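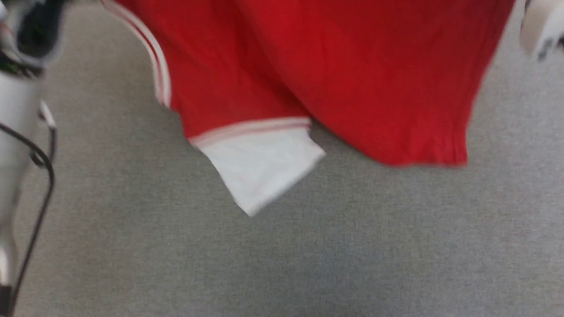 Red shirt or jersey with striped trim and a white cuff, held up over grey carpet. Head camera view.

Meltgate Garment Handling Set — data card

Maintained by Montserrat Tovar and Simão Antunes for the Prelerby project. Questions about labels go to Simão, everything else to Montserrat.

Contents

698 episodes of a two-armed robot picking up, holding out and folding everyday clothes. Each episode has head camera video, joint positions for both arms, gripper opening and a label file. Video is recorded at 30 frames per second. Episodes longer than 2000 frames are split, and the parts share an episode number with a letter added.

Recording rules

These apply to anyone adding episodes.

1. One garment per episode. Clear the floor and the robot's reach before the operator takes control.
2. Stay outside the taped line while the arms are powered. The second person keeps a hand on the stop button and does nothing else — no phone, no notes.
3. Check the arm cables before each block. A cable must have enough slack for full wrist rotation and must not be able to catch on a gripper. If it rubs, stop and re-route it.
4. Empty pockets, do up zippers, and remove pins and tags. Drawstrings are tied short or the garment is left out.
5. Lift until the lowest point of the cloth is clear of the floor. Sleeves and cuffs count. A cuff that drags gets the label "floor contact", even if the fold is good.
6. Don't pull a seam tight between the grippers. Stop the episode if stitching starts to go.
7. Keep failed episodes. Mark them "fail" and give the first cause you can identify.

Labels

Colour is the main colour only, so striped trim and contrasting cuffs go in the notes field. Garment type comes from the Girell list. Use "top, other" when you can't tell a shirt from a jersey. Motion blur on the arms is normal and isn't flagged. Blur on the garment is flagged only if the hem can't be followed.

Every episode is checked by 2 people. Where they disagree, the stricter label stands until the Thursday review.

Privacy

No faces, name tags or school crests. Donated clothes with a name written inside are covered with plain tape before use.

Known gaps

Few dark garments, no wool, nothing wet. Episodes recorded before May use the older Bañuelos label names — a conversion table is in the labels folder.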